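Notebook, September. Open day at Clastereck, Irnley site

Went over with Taras Stasiv after lunch. We were on the 2 pm slot. Writing this up the same evening before I talk myself into liking it more than I did.

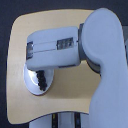
The question I went in with: can the Vemeo cell do our small-parts transfer without somebody standing next to it all shift? I still can't answer that. What I can say is that it does Clastereck's own transfer, with Clastereck's own parts, in a room where the lights don't change.

The talk first. Twenty minutes of slides, mostly about uptime. The headline was 1000 cycles without a stop. I asked what counted as a stop. The presenter said "an intervention." Taras asked whether a dropped part that the arm goes back for is an intervention. It is not. So a drop and retry counts as a clean cycle, and the 1000 means a lot less to me than it did on the invitation. No log was shown. They said they would send one. Wrote down the presenter's email, will chase.

Then the demo. The part was a molded cap, all the same size, laid out in a tray with plenty of space between them. Pick, lift, turn, place. It ran smoothly, I'll give them that, and it was quiet enough to talk over. We watched a full tray go through, then asked for a second one with the caps tipped in at random. Some back and forth about whether the vision setup was loaded for that. It was not. They offered to show us a video. We passed.

Cycle time: the slide says 5 seconds. Taras had his phone out and got 7 or a bit over on most of them, timing place to place. When I brought it up they said the demo speed was turned down for visitors. Fair enough, everyone does that, but then show me one run at full speed with people behind the line. Without that I'm using Taras's number.

Grip. Our worst part is the Polishchuk bracket, 700 grams with the weight all at one end and usually a film of oil on it. I had one in my bag. They were polite about it but would not put it in the cell, something about the safety sign-off only covering the demo parts. I believe that, we'd say the same to a visitor. It does leave the one thing I wanted to see undone. Asked how often the gripping surfaces need changing and got "depends on the application" twice, from two different people.

Changeover. They claim a new part can be taught in 23 minutes by an operator with no programming background. The person teaching it in the demo was one of their application engineers, and she started from a saved template. She was good and she was the only one there who answered a question with a plain "I don't know" (this was about coolant mist). I would like to see the same job done by one of our second-shift people from a blank screen. My guess is a morning.

Things I liked, to be fair to them:
The stop and restart. She stopped it halfway through a move and it picked up again without having to go home first. Ours can't.
The teach screen is readable from a normal distance and the error messages are in sentences.
Service hatch comes off with no tools.

Things nobody brought up until we did: price of spares, who owns the recorded data, what happens to the license if the cell moves buildings. Got half an answer on the last one. It has to be re-registered, fee unclear.

Taras is warmer on it than I am. He thinks the restart behavior alone would save us an argument every week, and he may be right. His view is take the loan unit if they offer one. Mine is only if the loan comes with our parts, our bins and our lighting, and we write down the stop definition before it's switched on.

To do:
Me: email for the cycle log, with drops and retries listed separately.
Me: send two Polishchuk brackets, one clean and one straight off the line.
Taras: type up his timings and put them in the shared folder.
Both: ask Irnley if they'd run a tipped tray on a return visit.

Coffee was decent. Parking was not, use the rear lot next time.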